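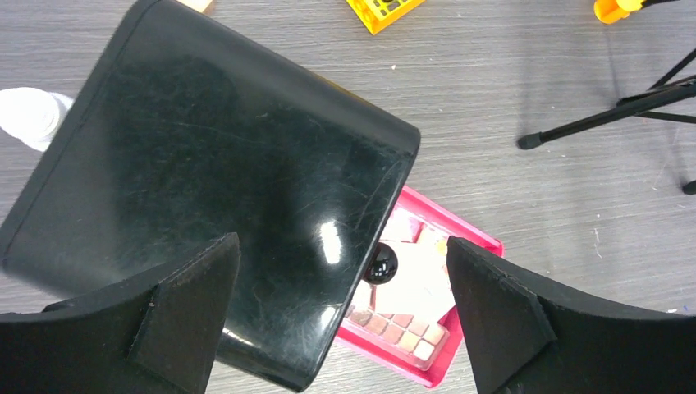
Progress report to the Lernia Fund: the Clamthorpe Home Baking Book

Prepared by Zoi Tzanetos, recipe editor
Period covered: up to the end of April

Where we are

The grant was for a book of 100 baking recipes collected from households in Clamthorpe, each tested in an ordinary home kitchen before it goes to print. At the end of April, 84 have been tested at least once. I would like you to treat that figure with some caution. "Tested" in our spreadsheet means that a person other than the contributor followed the recipe as written and filled in the form. It says nothing of whether the result was worth eating, and 33 of the tested recipes have been marked for a second go.

The last report, which I didn't write, called the testing "largely complete". I can't find anything to support that. Several recipes in that tally had been baked by the person who sent them in, and of course they worked. Someone who has made the same gingerbread for years will put in the extra spoon of treacle without noticing it's missing from the card. I have taken those out and started again with them.

What goes wrong

Most of the trouble is in the writing and has little to do with the baking. "A cup" is the worst offender. Some contributors mean an American measuring cup, some mean the teacup on the draining board, and one confirmed by telephone that she means the lid of a flask. We are converting everything to grams. This is slow because the contributor has to weigh out her own cupful for us, and not all of them own scales.

Oven temperatures come next. Old cards give gas marks, newer ones give fan settings without saying so, and a good many say "moderate". The parkin came back from its first tester with a black crust and a raw middle. I baked it again myself lower and longer and got something decent, if a bit dry, but I wouldn't put my name to it until it has sat in a tin for a week, as parkin should. It goes back on the list.

Then there are tin sizes. I had assumed a loaf tin was a loaf tin. The lemon drizzle fits one of mine with room to spare and climbs straight out of the other. Every loaf recipe will now give the length and width of the tin across the top, plus how full it should be before it goes in.

The Jalik flour offer

Jalik offered us free flour for the testing in exchange for a line in the acknowledgements, and the previous report counted this as a saving. It may be one. My difficulty is that the flour we were sent is strong white bread flour, and the book is mostly cakes and biscuits. Two testers used it for shortbread because it was there. Both forms say "tough". I have asked whether Jalik can supply plain and self-raising instead and have had a friendly reply that doesn't answer the question. For now the bread chapter uses it and everybody else buys their own, with receipts.

I'd also rather not promise more than the acknowledgement. There was talk of naming the brand in the ingredients lists. A reader in another town should be able to pick up whatever plain flour the corner shop has.

The eggless chapter

This was added to the application fairly late, I gather to widen the book's appeal, and it is the part I have least faith in. The contributions are uneven. The banana loaf is very good and so is the vinegar sponge, which tastes of neither vinegar nor much else but takes jam well. The meringues made with chickpea water are another matter. They whip up beautifully, they look right on the tray, and by teatime they have gone sticky. I've had suggestions ranging from cream of tartar to leaving them in the oven overnight. We shall try both. If they still weep I intend to drop them and say in the introduction that the chapter is short.

A short chapter that works would be my preference over a full one padded with flapjacks.

Frimpong's tasting afternoons

The tea room at Frimpong has been generous with its space, and the tasting afternoons are well liked. As evidence they are close to useless. People who have been given free cake in pleasant company write "lovely" on the slip. We had "lovely" for a seed cake that I know had no sugar in it, as the tester rang me in some distress before it was sliced.

I have redone the slips. They now ask whether the cake is too sweet, too dry, underdone in the middle, and whether the person would bake it at home. The last question is the one that seems to get a truthful answer. The coffee and walnut came out poorly on it, to my surprise, and reading the comments it was the buttercream, which calls for twice as much butter as the cake can carry. We've halved it.

I would ask the Fund not to quote the earlier tasting results in its own newsletter.

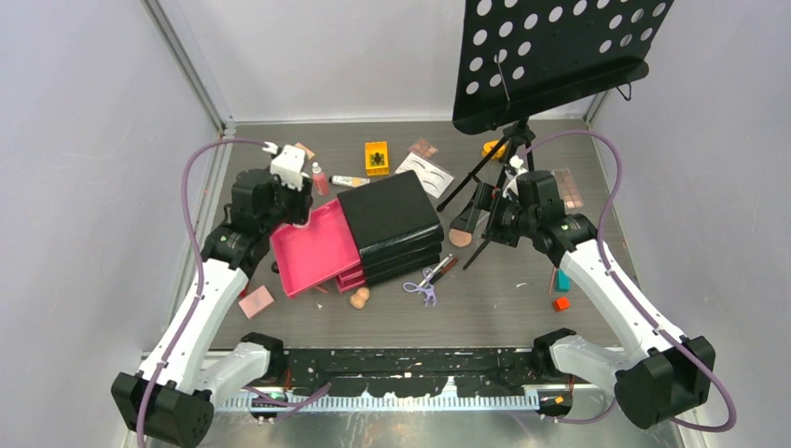
Money

Spending is within the budget, though I'd be wary of reading that as good management. We are under on ingredients largely because the remaining recipes are the expensive ones: the simnel cake, the Christmas cake, the almond tart, anything with saffron. Butter has been dearer than the application allowed for and I expect the ingredients line to be used up by the end. The design line hasn't been touched. I don't want the pages laid out until the recipes stop changing, having seen what it costs to move a method that has grown by a paragraph.

Asks and decisions

Could the Fund confirm whether the book must contain the full 100 recipes? The application says so. If a smaller number is acceptable I would cut the weaker fruit cakes, which are all cousins of each other, and keep one with variations at the foot of the page. If it isn't, we will go back to contributors for replacements and the print date will have to move.

I would also like permission to pay testers for ingredients in advance. At present they claim afterwards, and the ones who have dropped out tend to be the ones who were given the costly bakes.

Next period

Retests come first, starting with the parkin, the cheese scones (flat, and I suspect old baking powder) and the whole of the shortbread page. The untested recipes follow, with the Christmas cake begun early enough to be fed properly. Contributors will be sent their edited recipe to approve. I expect arguments over the teacups.

Zoi Tzanetos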